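Farkgate Clothing Room
Progress report to the Letavel Fund
Second period of the grant

Prepared by Ainhoa Requena, project lead

Where we are

We are now well into the second half of the grant, and I'm very happy to say that the clothing room is doing what we hoped it would do and a little more besides! When we wrote to you last time, we had a room full of bags, a borrowed clothes rail and a lot of good intentions. Now we have shelves, a working order to the day, and a way of folding that means a shirt goes onto the shelf looking like something you'd want to wear.

As a reminder, the grant covers three things: fitting out the room, training for the people who sort and fold, and the monthly open days when families come in and choose clothes for themselves. Each has its own section below, followed by the money, the problems and what we would like to do next.

Fitting out the room

The shelving went up in one long weekend thanks to Unai Pastor, who had measured everything twice and still had to trim the last upright with a handsaw at nine in the evening. We ended up with deeper shelves than we had planned. The supplier, Dehghan, was out of the narrow ones and offered the deeper size at the same price, and after some worry we said yes. They're better. Two rows of folded tops fit front to back, so the small and medium sizes sit in front and the large and extra large sit behind, with a label on the lip of the shelf for each.

The lighting is finished too. We replaced the old tubes over the sorting end, and the difference in checking for stains is huge. Pale clothes in particular used to slip through with marks on the cuffs or under the arms, and we'd find out when someone held them up on an open day. That was embarrassing for us and worse for the person holding the shirt.

We still have no door on the storeroom. The old one has been taken off and is leaning in the corridor, the new one is the wrong width, and the building office has promised a replacement. In the meantime the out-of-season bags are behind a curtain.

Sorting and folding

This is the part of the work I most wanted to tell you about. In the first period we were folding every which way. Marcelino folded shirts in thirds, Patricio folded them in half and then rolled them, and I did whatever I had learned from my mother. Put those three on one shelf and you get a pile that leans, slides and has to be redone every time anyone pulls out a medium.

So we sat down, tried out a few ways and agreed on one. The garment goes flat on the table, neckline at the top, hem at the bottom, with space left clear all around. The body is smoothed first. Then one sleeve comes in across the chest, then the other, then the sides, and last of all the hem is brought up. We call it the Farkgate fold, which is a grand name for something people have surely been doing forever, but having a name helps when you're training someone new. 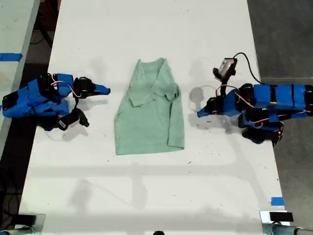 A light green shirt during folding, with one sleeve brought in across the chest.

The sleeve is where most of the trouble starts. If it comes in at a steep angle, the cloth bunches near the shoulder and you get a lump that shows through the front once the shirt is on the shelf. New folders nearly always want to leave it and carry on. We ask them to stop, open it out and lay it again, and after an hour or so their hands just know. The smoothing matters too. A wrinkle down the side of the body is easy to flatten while the shirt is still open and a nuisance to get out later.

Table color made more difference than I would have guessed. On a white surface you can see the outline of a dark or mid-toned garment right away, so it's easy to tell if the hem is straight. White shirts are harder, and for those we put down a sheet of dark card. That was Fulgencio Campos's idea and it cost us nothing.

Fulgencio also drew up the wall chart that shows each step. He redrew it after the first training session when it became clear that half the group was reading it from the bottom up. The new one has big arrows.

Short-sleeved and long-sleeved shirts are now folded to the same finished width, so they stack together. Sweaters are folded a little wider and go on the lower shelves. Pants are folded along the leg and then in thirds. Children's clothes have their own method, which is basically the adult method done faster, and baby clothes are rolled in sets and tied with cotton tape. We tried folding baby clothes for a while and the piles fell over if you so much as looked at them.

Training

We planned for 8 people to complete the folding and sorting course in this period, and 11 did. I couldn't be more pleased with that! Several came because a friend had been, and a couple came from our own open days, first choosing clothes and then asking if they could help.

Each person does three sessions. The first is all sorting: what we keep, what goes to the textile recycler, what needs a wash or a button. The second is folding. The third is a real working morning with Marcelino Peñalver, who is very patient and will let a person fold the same cardigan over and over without making them feel bad about it.

What people tell us they like best is the quiet. I had pictured the training as a lively, chatty thing, and some mornings it is, but quite often everyone settles into the work and you hear only the cloth and the radio. One of this period's trainees told me it was the first time in months she had gone a whole morning without checking her phone. Another has reorganized every closet in her building, by her own account, and is now working on her sister's.

The one change we made was to the length of the second session. Two hours of folding is too long for anyone with a sore back or shoulders, so we now stop halfway for coffee and do the labels sitting down afterward. We also raised one of the tables on blocks for the taller folders. Patricio Zabala has been asking for that since the day we opened, and he was right.

Open days

We held an open day every month as planned. The busiest was in December, when the line went out past the front steps and we opened the doors early to get people in from the cold. We gave out over 600 garments that day, and the shelves held up well. In the first period we would have been knee-deep in loose shirts by lunchtime.

The best result of the new folding is something I hadn't thought to put in the application. People browse differently. When everything is in neat stacks with sizes in front, they take their time, lift a shirt out, hold it up, and very often fold it again before putting it back. Children help. There was a boy who spent most of an hour straightening the T-shirt shelf while his grandmother looked at coats, and he asked on his way out whether he had done it right. He had.

We moved the mirror nearer to the tops and away from the entrance, where it was causing a jam. We also added a small rack for things set aside, so people no longer have to carry everything they like under one arm.

Still to solve: shoes. They come in single, or in pairs tied together so tightly that nobody can try them on, and they don't stack. We have tried boxes, baskets and a rack. If any of your other projects have a good way of dealing with shoes, we'd love to hear about it.

Money

Spending is on track. The shelving line is complete. The lighting came in a little under what we had set aside, and with your agreement we would like to move the difference to the training line to cover coffee, printed charts and a second folding table. The laundry line is slightly ahead of plan, as we have washed more than we expected. We switched to Zaltidine for the stubborn marks on collars, and it has saved a good many shirts that would have gone to the recycler, but it does use up the budget faster than ordinary powder. The detailed sheet is attached to this report with all receipts numbered.

What comes next

In the coming period we want to start a mending table next to the folding tables. So many of the clothes we turn away need only a button or a few stitches in a seam. Ainhoa's old sewing machine (mine, that is, and it weighs as much as a small horse) is already in the storeroom behind the curtain, and two of the new trainees sew much better than I do.

We'll also run the training course again, this time with one evening group for people who work during the day. Unai has offered to open up and close for those sessions.

The storeroom door should be in by then. I'll send a note when it is, along with the dates of the next open days. Please do come to one if you can. Mornings are calmer, and if you arrive before we open there will be plenty of shirts left to fold.

With warm thanks from all of us,

Ainhoa Requena
Farkgate Clothing Room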